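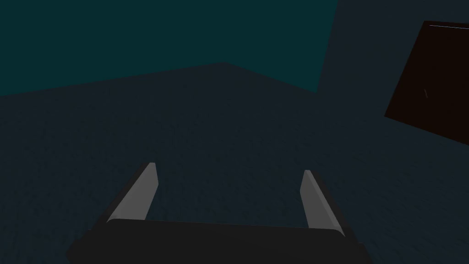 Page 3 of 38

Wrist view policy, sim only, plateaus?
edum_k
Trained on 3,000 sim demos, wrist view only. Success stuck at 40 percent. Fingers open, bare surface between them, then it just drifts. Paper claims 60. More data or what?

sadeo
Not more data. Your view has no target between the fingers, so policy has nothing to aim at. Add a fixed overhead view, retrain, same seeds. Also randomize the lighting, yours is really dim.

ernance22
had same thing, lower learning rate helped a bit. didnt check teh seeds tho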